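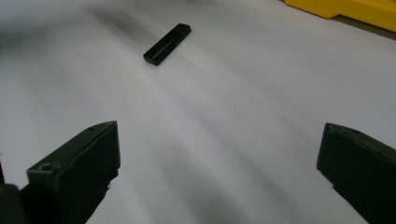
Pourquoi les aimants attirent-ils certains objets et pas d'autres ?

Tu as sûrement déjà joué avec les aimants du frigo — ceux qui tiennent la liste des courses, ou le dessin que tu as fait en mai pour la fête des mères. Tu en approches un de la porte et hop, il t'échappe presque des doigts ! Mais essaie avec une cuillère en bois, une gomme ou une feuille d'aluminium : il ne se passe rien du tout.

Pour comprendre, il faut imaginer le fer comme une immense foule de tout petits aimants, bien trop petits pour être vus. D'habitude, ils regardent dans tous les sens, un peu comme des enfants dans une cour de récréation. Quand un vrai aimant s'approche, ils se tournent du même côté et le morceau de fer est attiré. Le nickel et le cobalt savent faire la même chose. Le bois, le plastique et le verre, eux, restent bien tranquilles.

Chaque aimant a deux bouts, qu'on appelle le pôle nord et le pôle sud. Un nord et un sud s'attirent, deux nords se repoussent (c'est très rigolo à sentir dans les mains, on dirait qu'il y a un coussin invisible entre les deux). Et si tu coupais un aimant en deux, tu n'aurais pas un nord d'un côté et un sud de l'autre : tu aurais deux aimants entiers, chacun avec ses deux pôles !

À toi de jouer

Pose 15 trombones en acier sur la table. Prends-en un avec ton aimant, puis approche-le d'un deuxième, et ainsi de suite. Quelle longueur fera ta chaîne ? Branislav Kollár, qui anime nos ateliers à Lutitz, en a accroché sept un après-midi, et il en est encore très fier.

Attention : les aimants très petits et très puissants ne vont jamais dans la bouche. Demande toujours à un adulte avant de t'en servir.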